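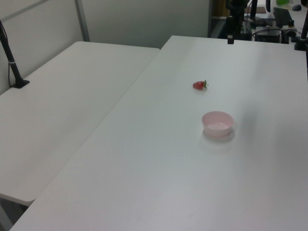 How many episodes do I need before training on a single pick-and-place task?
Start with 122 clean ones. That's the size of our smallest pack, and it's enough to tell you whether your setup is learning anything before you spend a week collecting more.

Hi, and welcome to the page for the Bunting Starter Kit! I put this kit together at Cernport after years of collecting demonstrations the hard way, with a laptop balanced on a stool and file names I couldn't read the next morning. Bunting is the recording side of the job. You bring the arm, the table and something to move, and the kit looks after lining up the camera streams, logging the gripper and arm positions, and saving each try as its own episode.

My favorite first task is a small piece of play fruit and a light plastic bowl. Put the fruit down, put the bowl down, pick, place, save, move them both, go again. It sounds dull (okay, it gets pretty dull by Tuesday afternoon) but you learn so much from it. Change the spacing a lot. Turn the fruit so the stem end faces a different way every time. And please leave plenty of bare table between the two things now and then — those long reaches are what people skip, and the policy will be bad at them later.

What you get:

Bunting recorder software, one seat
Sync box with four camera inputs
Foot switch for start, save and discard
Task card set, 27 layouts
Printed setup guide
122 sample episodes to check your loader against

The kit is $1,160. The Sterwood pack adds a second sync box and a longer cable set, and I'd only get it if you're running two tables. Storage depends on your cameras, but the included drive holds up to 2,000 short episodes at the default settings.
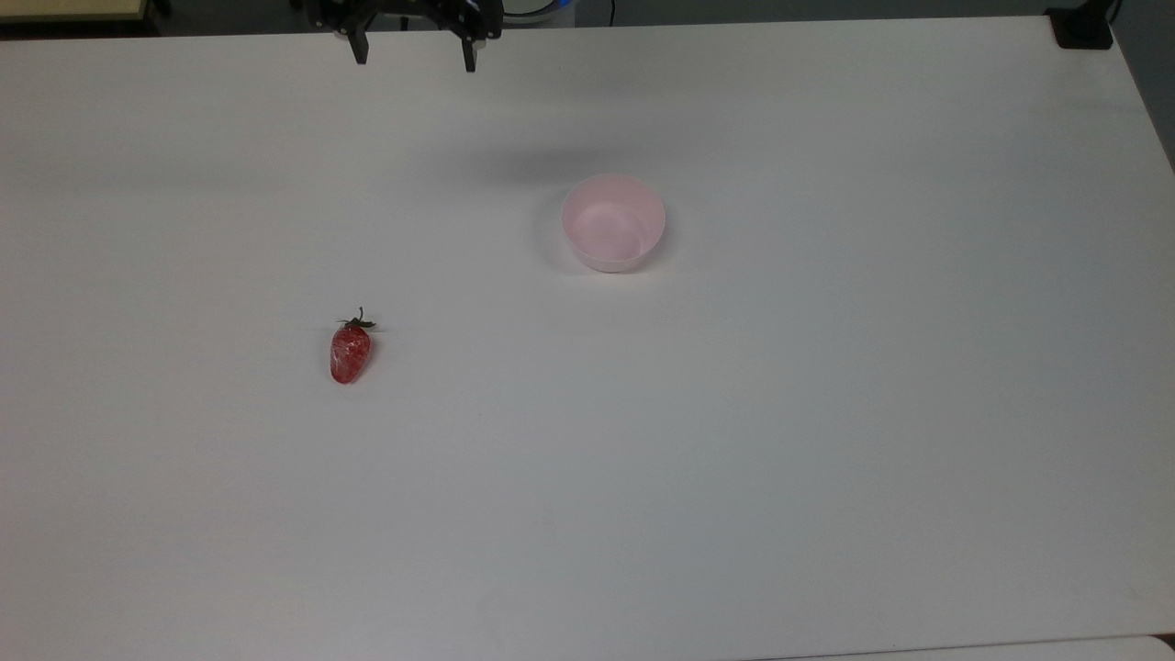 Can I use a head camera and a fixed camera in the same episode?
Sure, and I'd recommend it. Plug each one into its own input and Bunting stamps them off one clock, so your frames match when you load them.

A few things I get emailed about. The foot switch works with shoes on or off. Discarded tries go to a separate folder, so if you stomp the wrong pedal you can get the episode back. Exports come out in the plain Bunting format or in Lurent format, and Lurent is the one to choose if you want the language label stored with each episode. I write my labels short: "put the strawberry in the bowl" and done.

Mounting hardware isn't included. Any solid pole with a table clamp will do, just tighten it and mark the spot with tape before you record.

Kits ship in a padded case, and replacement foot switches are sold separately.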